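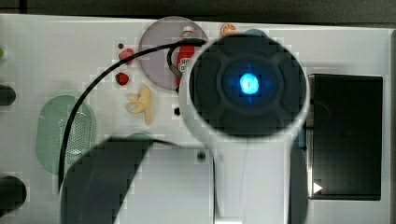
Ebony Paewai wanted to know if the strawberries come off the stalk. No, moulded in one, the green top stays put. She also asks whether the plate is sold by itself. It is, see the spares bit further down.

Busier Play Kitchen Set

Ref 494. Back in stock from March, limited numbers, same price as before.

Pretend food and dishes for the home corner, nursery or a kitchen table. Suitable from 2 years up. Packed by us at the Prirkwood unit, posted in a plain carton.

What you get, main pieces:
Mint green colander, oval, a handle at each end
Matching green mug
Round plate, greyish lilac (colour looks different depending on your screen, sorry)
Ketchup bottle, red with a white cap
Banana
Strawberries, red with green tops
Black pots
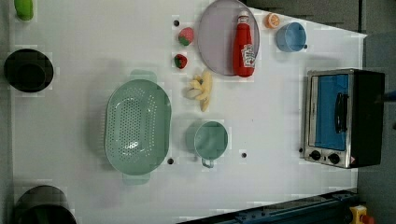 Using it

Goes down well as a washing up game. Strawberries in the colander, plate underneath, shake. The mug gets used for everything, tea mostly, soup, bath water. Ketchup cap is fixed so no, it won't squirt, and please dont try to prise it off.

Orange slice and the light blue bowl belong to the Sastuteo add-on, order seperately. They go with the green and the lilac nicely. Add-on ships in the same carton if you order both before 15:00.

Care

Warm soapy water, soft cloth. No dishwasher. Colander holes clog with playdough, an old toothbrush sorts it. Dry the pots upside down or water sits under the rim. Keep off radiators and sunny windowsills, the lilac fades first.

Storage

Everything nests apart from the banana. Colander on the bottom, then plate, mug on top. The Rudd tub (small) takes the set with room for the add-on. Medium is too big really, unless you have two sets.
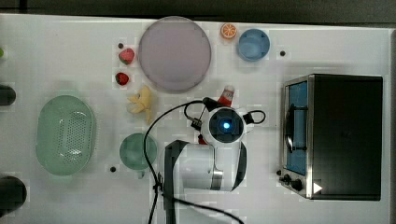
Busier set with the Sastuteo orange slice and bowl.

Spares

Plate, mug, colander and bottle sold singly. Fruit in mixed bags of 6, can't pick which. Pots not sold singly at the moment, waiting on the supplier.

Delivery around a week, longer for the islands. Returns unused within the month, keep the carton. Questions to the shop inbox, put 494 in the subject line or it goes in the wrong pile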